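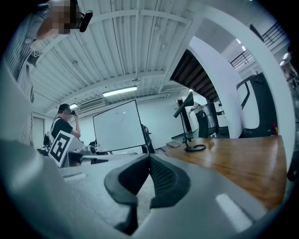
*Striped shirt, light grey, button-up*

**Re: Easy-care cotton shirts - is the finish worth it?**

**tfrandsen**
I've bought two striped office shirts, one untreated poplin from Surmont and one easy-care from Farkas. Both are sold as pure cotton. The easy-care one feels stiffer and seems warmer by mid-afternoon. Does the resin finish reduce airflow, or is it the weave?

**walter_a**
Mostly the weave. The finish cross-links the cellulose so the fibre springs back after bending. It adds little bulk. Compare the thread counts before blaming the resin.

**edit_sz**
Disagree in part. Cross-linked cotton takes up less moisture, so it feels clammy sooner even where the airflow is the same. It also loses tear strength. My treated shirts go at the collar fold well before the plain ones do.

**walter_a**
> It also loses tear strength

True of older finishes. Collar wear is mainly abrasion against the neck, and a fused interlining makes it worse. I'd want to see the same collar construction on both shirts.

**edit_sz**
Fair point on the interlining. Mine are different makes. The moisture part stands.

**tfrandsen**
Labels checked. Surmont gives no thread count. Farkas says 92 threads per inch in the weft and nothing for the warp.

**lilla.vass**
Half a thread count tells you very little. Hold both up to a window and compare how much light comes through. Crude, but it will show a large difference in cover.

On ironing: untreated poplin needs to be damp, with the iron at 200 °C. Treated cloth wants less heat - go by the care label. Starch goes on the plain one only.

**tfrandsen**
Window test done. The Farkas is clearly denser. I'll keep it for November and wear the Surmont when it's warm.

**walter_a**
So, the weave.

**edit_sz**
Weave and finish. You haven't separated them.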